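Tomato purée: tube, tin or jar?

Posted August 2025 in Store cupboard

I have bought tomato purée in all its forms over the years without giving it much thought. In June I ran out halfway through a bean stew, borrowed a tube from next door, and the stew came out sweeter than usual. So I started paying attention.

First, the names. In Britain purée means the thick, dark stuff you use by the spoonful. American recipes call that tomato paste, and what they call purée is a pouring sauce closer to our passata. If a recipe asks for a whole cup of purée, check where it was written before you do anything rash. I made that mistake with a lasagne once and we had toast.

The tube

Tubes are usually labelled double concentrate. They keep well in the fridge door and you can use a teaspoon at a time, which suits me on weekdays. The one I buy most is Cotenine. It is smooth and fairly sharp, with a little salt in it, so I go easy on seasoning until the end. The drawback is price. By weight a tube costs a good deal more than a tin, and there is always some left in the shoulders that won't come out however you roll it.

The tin

Tinned purée tastes cooked to me, darker and a bit flat when raw, but it fries beautifully. For a big pot of anything it is what I reach for. Once opened it has to come out of the tin. I spoon the rest on to baking paper in tablespoon lumps, freeze them and tip them into a bag. They go straight into the pan from frozen.

The Van Wyk tin is the one most shops near me stock. It is very thick. Loosen it with a splash of water before it goes near onions or it catches on the bottom. 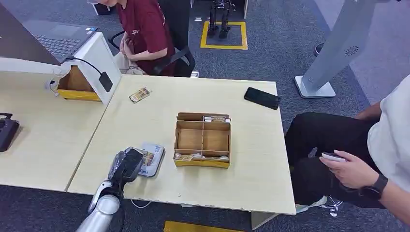 Golnar Tabrizi disagrees with me about the water. Put it in dry, she wrote under my stew post, and keep the heat low until the oil turns orange. If you add water first you are boiling it, and it never loses that raw edge. She adds the water after, once the colour has gone from red to brick.

I tried it her way on the next batch and she is right, provided you stand there and stir. If you are also chopping something else, use the splash of water.

The jar

Jars are the ones I have changed my mind about. I used to avoid them, having found mould under the lid too many times. Mpho Buthelezi suggested smoothing the top flat and covering it with a thin layer of olive oil before it goes back in the fridge. Do that every time, use a clean spoon, and a jar will see you through a couple of weeks of ordinary cooking. The oil goes in the pan with the next spoonful, so nothing is wasted.

Fodard do a jar that is single concentrate, so looser and lighter in colour. It is good on pizza bases and stirred through rice. It is too thin to fry properly, and in a long stew it disappears.
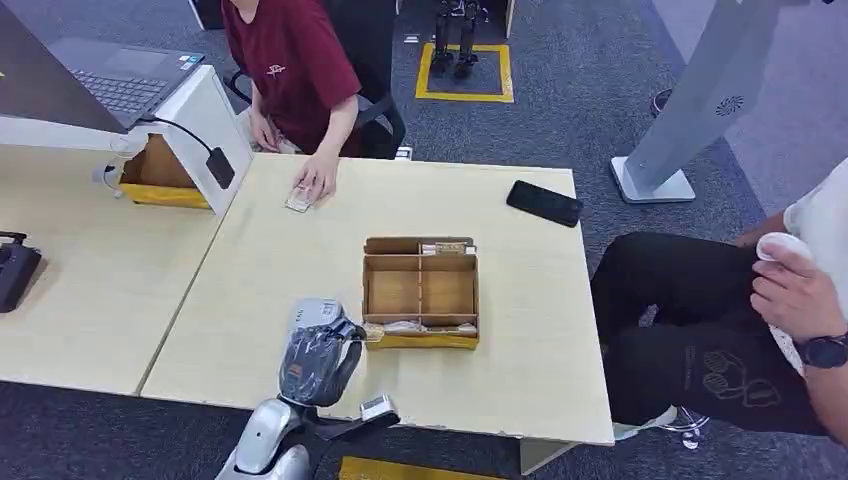 Storage matters more than the brand once you have a few of these on the go. Tubes slide about, tins roll and the opened jar gets pushed to the back and forgotten. I have given up on the shelf and now use a box for the unopened ones. An open cardboard one with cardboard partitions, like the one on the table there, does the job perfectly well. Newest at the back, oldest at the front, and anything opened goes in the fridge.

What I use for what

Bean stew, chilli, anything that sits on the hob all afternoon: tin, fried first.
Quick sauces for pasta: tube.
Pizza and tomato rice: jar.
Gravy: a very small squeeze from the tube, with the onions.

How much to swap

If a recipe wants double concentrate and you only have single, use 2 tablespoons for each one and cook it down a little longer. Going the other way, use half and make up the difference with water. If all you have is passata, simmer it in a wide pan until a spoon leaves a clear track. It takes a while and it spits, so put a lid on at an angle.

I haven't tried sun-dried tomato paste in any of these. Siyabonga Hlongwane left a comment asking about it for lentils, so I'll get a jar next time I'm in town and report back.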